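How Does a Washing Machine Get Your Clothes Clean?

I used to think a washing machine was just a big bucket with a plug on it. Then ours at home in Bodberg stopped halfway through a wash one Friday and I had to lift everything out by hand, dripping all over my socks. I got very curious about what goes on in there after that!

Let's start with the dirt. Some dirt is easy. Mud from the park is mostly tiny bits of soil, and water can carry a lot of that away. Grease is much harder work. Butter, sun cream and the oil from your own skin don't like mixing with water at all (try dropping a little cooking oil into a glass of water and watch it float about on top).

That's why we need detergent. Detergent is made of teeny particles with two different ends. One end loves water and the other end loves grease. The grease-loving ends grab hold of the oily bits, the water-loving ends hang on to the water, and off goes the grease down the drain. Clever stuff!

But detergent can't do it all by sitting still. The clothes need a good wiggle. There are 2 main kinds of machine, and they wiggle in different ways. A front loader has a round door like a porthole, and its drum turns so the clothes climb up the side and flop back down, splat. A top loader has a lid, and you drop the clothes in from above. Lots of top loaders have a part at the bottom that twists to and fro and swishes everything round.

Next comes rinsing, with fresh water to get the suds out, and then my favourite bit, the spin. The drum whizzes so fast that water flies out through the little holes in its sides. My aunt's old machine in Trusberg used to shuffle across the kitchen floor when it did this. We called it going for a walk.

What about the heat? Plenty of everyday washing is done at 40 degrees or cooler. Knitted things often need a gentler wash, because wool can shrink if it gets hot and bashed about. I once turned a lovely jumper into something that would fit a teddy. Have a look at the label inside your own jumper and see what number you can find.

And please check your pockets first. One paper tissue can turn into 200 scraps of fluff, and they stick to everything, especially dark clothes.

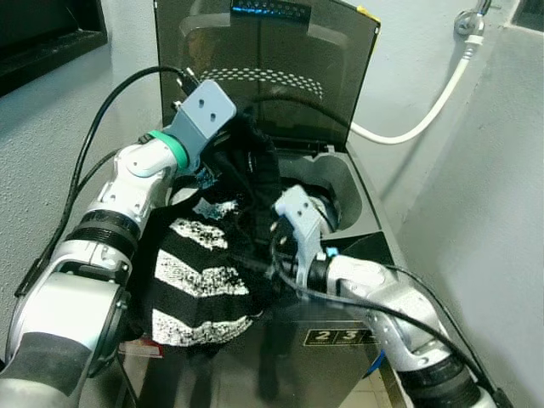 Once the wash has finished, get things out fairly soon, as damp clothes left in a heap start to pong. Big knitted things get heavy when they're full of water, so scoop them up with both hands and lay them flat to dry if the label says so. Then all you've got to do is find the other sock.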